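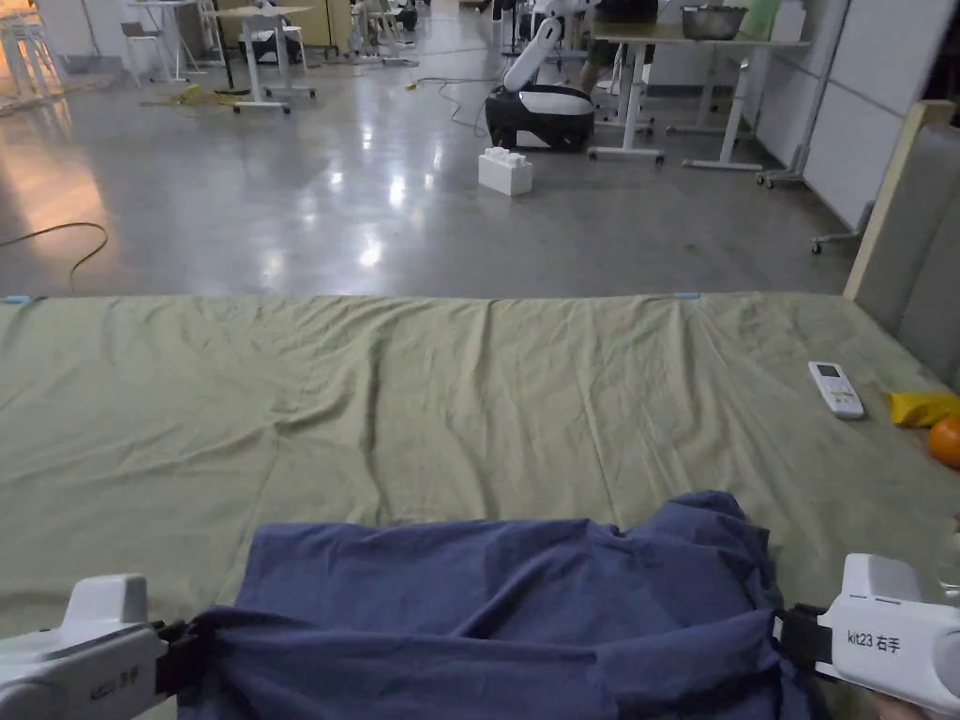
Dark blue on olive green: a crumpled cloth over a large flat sheet.

The Slow Return of the Blue Vat

The first thing you notice in Valquíria Queiroz's dye shed is the smell. It is somewhere between a barn and a pot of overcooked greens, and it gets into your hair. By the second hour I had stopped minding it. By the time I left I kind of missed it, and the sweater I wore that day still has a trace of it at the cuffs, which makes me happy every time I pull it on.

Queiroz dyes with indigo, and she does it the old way, in a fermentation vat that she feeds with wheat bran and madder root and keeps warm under a stack of quilts. The shed stands behind her house in Grerkham, a river town with one good bakery and a great deal of mud in April. She has three vats going. The oldest has been alive for 11 years, and she talks about it the way other people talk about a sourdough starter or an elderly dog.

"She's sulking today," she told me, lifting the lid. "Cold night. Give her until lunch."

If you have never looked into a healthy indigo vat, the color is a surprise. The liquid is a murky yellow-green with a coppery skin on top and a cluster of purple-blue bubbles in the middle that dyers call the flower. You lower your cloth in, wait, and bring it out again, and it comes up the color of a lime. Then the air gets to it! Green slides into teal, teal into blue, right there in your hands, and I don't care how many times you've read about it, you will make some kind of noise. I did. Queiroz, who has seen it thousands of times, made one too.

The chemistry is simple enough to follow. Indigo doesn't dissolve in water, so in its blue form it can't get into a fiber at all. The bacteria in the vat change it into a form that does dissolve, the yellow-green one, and that soaks into the cloth. Oxygen turns it back to blue, and there it stays, locked in place. One dip gives you a washed-out sky. For the deep shades, the ones that look almost black until you carry them to a window, you go back in again and again, with a rest between dips. Queiroz's darkest takes a couple of weeks. She calls it Trindade, after the street where her grandmother lived, and it's the one everybody asks for.

She didn't grow up doing this. She spent years selling dental equipment, and took a weekend class at Prunia, a small craft school up the valley, mainly to get out of the house in a wet winter. The class used a quick chemical vat, the kind you can mix before breakfast and pour away by supper. She loved the color and wanted to know how people managed it before the chemicals came in a tub. So she started reading, and then she started failing.

"I killed the first one in four days," she said. "The second one I think was never alive. The third one I cooked."

What finally helped was a notebook. She wrote down the temperature morning and night, how the vat smelled, how the surface looked, what she'd fed it. Her log of that first good vat runs to 109 pages, with a lot of underlining, and she let me leaf through it at her kitchen table. One entry reads, in full: "Smells like feet. Good feet?" A few pages on there's a swatch of cotton stapled to the paper, a clear, strong blue, and beside it just the word YES.

These days she grows part of her own supply. Japanese indigo is an easy plant if your summers are warm, leafy and pink-flowered and a lot like a tall basil, and last season she put 121 seedlings in the ground behind the shed. They like rich soil and more water than you'd expect. She cuts them just before they bloom, when there's the most color in the leaf, and then lets the stubs grow back for a second, smaller harvest. If you bruise a leaf and leave it on the windowsill overnight, the bruise goes blue. (I've tried this at home since, with a plant she pressed on me in a yogurt tub. Works beautifully. My windowsill has a mark.)

In the fall she takes her cloth to the Clorkance fair, along with a bucket-sized vat so children can dip handkerchiefs. The handkerchiefs come out splotchy and uneven, and the kids wear them home on their heads. A few of their parents come back later on to ask about classes, and she now teaches one each spring in the shed, with the doors open and a pot of soup on.

We did get to dye that afternoon. Just after lunch, as promised, the old vat cheered up, and I put in a plain cotton dish towel I'd brought from home. Five dips. It has a pale patch in one corner where I held it too tightly, and it hangs by my stove now, far too nice to dry anything with.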